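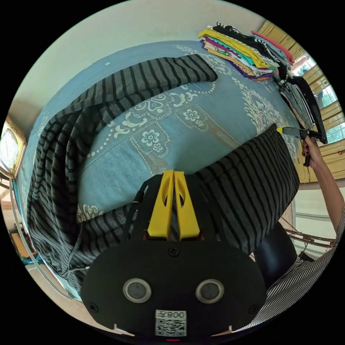 Economía doméstica y cuidado textil
Apuntes de la sesión 4: doblar y guardar prendas de punto
Profesora: Styliani Rallis
Versión revisada: 18 de octubre de 2026

Estos apuntes acompañan la parte práctica de la sesión. Ruego que los lean antes de venir, porque en el aula de Jesstead tenemos poco tiempo y prefiero usarlo para doblar. Quien no pudo asistir a la sesión anterior, sobre lavado y secado, puede pedir las hojas a Edem Kpodo.

1. El punto y el tejido plano

Una camisa de algodón está hecha con hilos que se cruzan en ángulo recto. Una prenda de punto está hecha con mallas, es decir, con lazos que pasan uno dentro del otro. De esta diferencia viene casi todo lo que vamos a ver hoy. La malla cede cuando se tira de ella, y una prenda larga y pesada tira de sí misma. Un jersey grueso colgado durante todo el invierno suele tener en abril los hombros marcados y el bajo más largo que al principio.

Por eso el punto se guarda doblado. La percha queda para camisas, chaquetas forradas y pantalones de tela. Si en casa no hay otra posibilidad que colgar, se puede doblar el jersey a lo largo y pasarlo por encima de la barra de la percha, con las mangas a un lado y el cuerpo al otro. La marca que deja es menor.

2. La superficie de trabajo

Para una prenda larga hace falta espacio. La mesa de la cocina es a menudo demasiado corta y la tabla de planchar demasiado estrecha. En la mayoría de las casas la mejor superficie es la cama hecha, con la sábana bien estirada. Conviene retirar antes las almohadas y la colcha gruesa.

Algunas observaciones que han salido en clase:

Una sábana lisa de algodón deja resbalar el punto, y esto ayuda a colocar las mangas. Sobre una manta de lana las dos superficies se agarran y hay que levantar la prenda cada vez.

Si la sábana tiene dibujo, este puede servir de guía. Un motivo que se repite, como un medallón o una línea de puntos, marca un eje, y se puede poner el centro del escote sobre él.

La ropa ya doblada se coloca en el borde lejano de la cama, fuera del camino de los brazos. Las prendas que esperan turno van en otro montón. Cuando los dos montones se tocan, se mezclan.

3. Las rayas como ayuda

Muchos alumnos temen las prendas de rayas, y yo las recomiendo para empezar. En un jersey de rayas horizontales anchas se ve enseguida si el doblez está recto: las rayas de la parte que se dobla deben quedar encima de las mismas rayas de la parte que está debajo. Si se separan hacia un lado, la prenda está girada.

Cuando las rayas hacen una curva, hay tensión o hay exceso de tejido en algún punto. No se debe tirar del extremo. Se pone la mano abierta en el centro de la curva y se alisa hacia fuera, despacio, hasta que la raya vuelve a ser recta. En una prenda gris y negra este trabajo se controla bien aunque la luz sea mediana – en una toda negra hay que fiarse del tacto.

4. Procedimiento para un jersey largo o un vestido de punto

a) Extender la prenda boca abajo. Buscar primero los hombros y después el bajo. Si la prenda ha caído en un montón, levantarla por los hombros con las dos manos y dejarla bajar sobre la cama.

b) Alisar desde el centro hacia las costuras laterales. El canalé del bajo y de los puños no se estira, se deja en su ancho natural.

c) Doblar un lado hacia el centro de la espalda, con su manga. La manga se gira después hacia abajo, paralela al costado.

d) Repetir con el otro lado. Las dos partes pueden tocarse en el centro, pero es mejor que no se monten mucho una sobre otra.

e) Doblar el bajo hacia arriba hasta un tercio de la altura, y otra vez hasta el escote. Un vestido muy largo necesita un doblez más.

f) Dar la vuelta al paquete. El escote queda arriba y a la vista.

Si la prenda tiene flecos, se peinan con los dedos antes del paso e) y se meten hacia dentro. Un fleco que sale del montón se engancha al abrir el cajón.

5. Cómo levantar el tejido

El punto se coge por un pliegue y no por un solo hilo ni por el borde del canalé. Se forma un pliegue pequeño entre los dedos, se cierra la mano y se levanta con un movimiento en arco, sin arrastrar. Se baja primero el borde y después el resto. Los anillos con piedra y las pulseras de cadena se quitan antes de empezar, así como el reloj si tiene la hebilla áspera.

Ejercicio: levantar el bajo diez veces seguidas y dejarlo siempre sobre la misma raya. Parece fácil, pero a la sexta vez casi todos van demasiado deprisa.

6. El montón

Las prendas más pesadas van abajo y las camisetas finas arriba. El orden por colores es bonito, aunque para el uso diario prefiero el orden por peso. Todos los dobleces redondeados miran hacia el mismo lado, hacia quien abre el armario, y así se saca una prenda sin deshacer las otras.

La altura depende del estante. En el armario Fluvmont del aula, que tiene 84 cm de ancho, caben tres montones medios con sitio para la mano entre uno y otro. Un montón que se inclina se rehace desde la mitad. Empujarlo contra la pared solo esconde el problema hasta el día siguiente.

7. Errores frecuentes

Doblar el jersey cuando aún guarda humedad en los puños o en las costuras.

Apretar el paquete con el antebrazo para que ocupe menos. El pliegue se marca y el pelo de la lana se aplasta.

Guardar la prenda gruesa de canto en un cajón bajo, de manera que roza cada vez con el mueble.

Dejar el bolsillo con un pañuelo dentro.

8. Para la próxima sesión

Traigan una prenda de punto larga, limpia, y si es posible de rayas. Traigan también dos camisas para comparar. Leer el capítulo de Nikolaidis sobre fibras animales, hasta la página 194; los cuadros del final no entran en la prueba. Las dudas sobre las fechas se consultan en la secretaría de Plikerstead, y las dudas sobre el contenido, conmigo al terminar la clase.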